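Ticket 523 - black garment on patterned bed, pair of hand-held grippers
Opened by: Haruto Sugiyama
Assigned: Aoi Takagi, Gus Lindqvist
Status: open, waiting on rule text
Project: Asta

Reviewer keeps rejecting clothing takes as "not to standard" but won't say which rule. Stills attached, all from the same room.

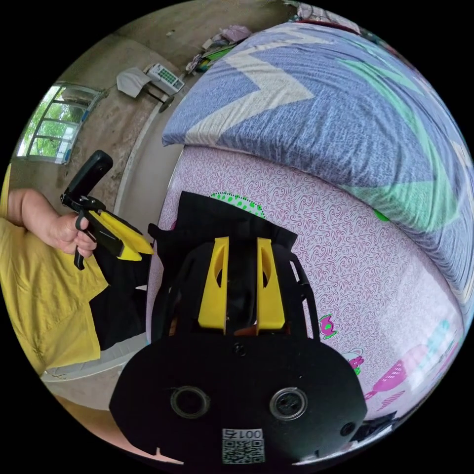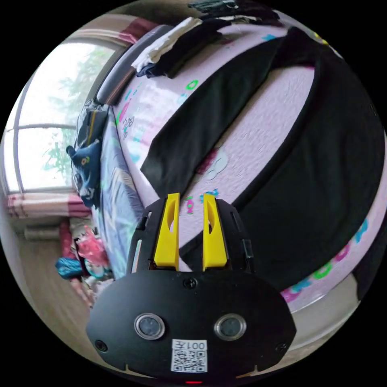
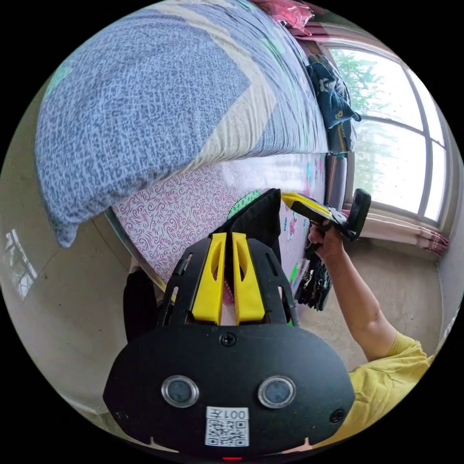
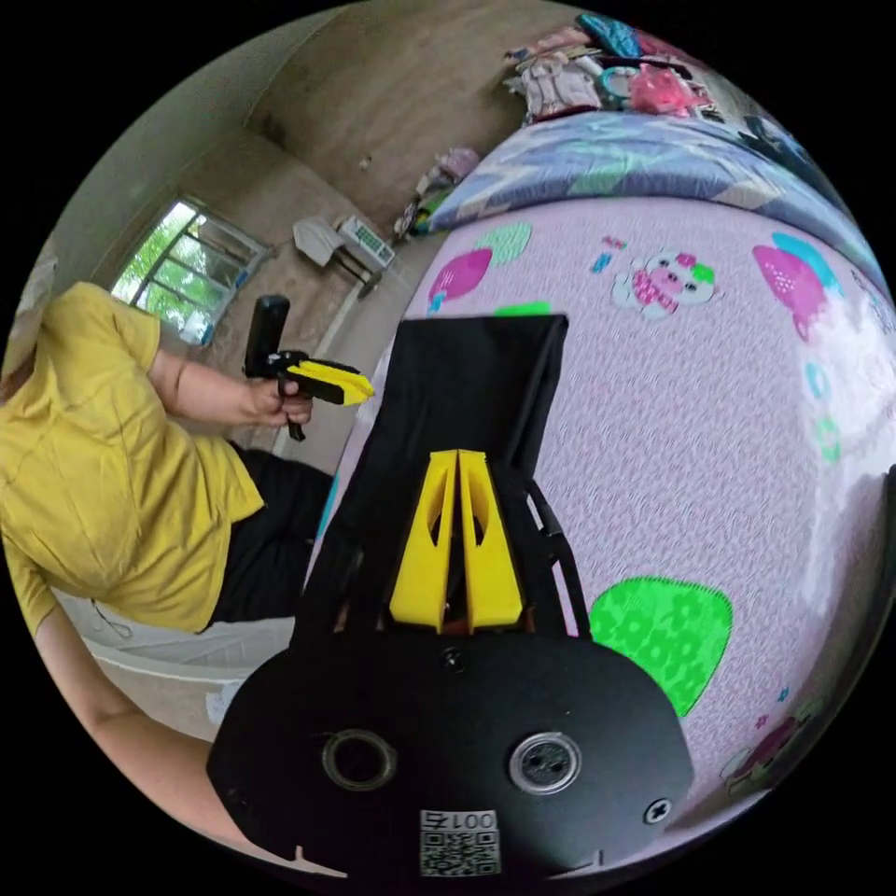
All four from the 001 unit, bed in every one.

Page last changed: April, 16:40, by A. Takagi

Haruto: batch is 300 takes, 92 bounced. Reason code is 4 on all of them, "scene prep". The prep rules are two pages long and half of it is about kitchens. Need to know what to tell Kira before they carry on.

Aoi: went through rules against the stills. Findings so far.

Label rule. Code has to be readable from the unit's own camera. It is. Pass. Upside down is fine, the rule says readable, not upright.

Finger rule. Start of take = fingers empty and both in view. Second still is good for this, nothing held, gap clear. If every take opened like that I'd be happy.

Background rule. Plain surface "where possible". Sheet has cartoons all over it. Black cloth on pink is good contrast though so I would not bounce for that alone. Pile of clothes near the head of the bed in the second one, more of a problem. Rule 7 says spare clothing out of reach of the task area and gives no distance. So one reviewer passes it and the next doesnt.

Light rule. Window in all four. Bed still readable in the second even with the panes washed out. Pass.

Gus: privacy rule, checked. No face in any of the four. Last one has the person leaning in but the head is out of view, ok. Keep it that way, anyone who ducks to look under the bed will break it.

Gus: floor. Second still, cluttered by the foot of the bed. Not a scene prep matter, it's a trip hazard and belongs under the safety page. Fourth has a white cable on the floor below the scale, same page. Clear both before next take pls. Walking about with both hands full is how people go over.

Haruto: so which of these is code 4??

Aoi: rule 7 I think. Asked Aurélien, he wrote it. He meant "nothing the fingers could pick up by mistake", will reword.

To do
- Aurélien: new wording for rule 7, with a distance in it
- Gus: move floor and cable checks to the start-of-shift list
- Haruto: hold the 92, do not delete, re-review once teh wording is in
- Kira: told to clear spare clothes off the bed meanwhile

Etornam wants a copy when closed.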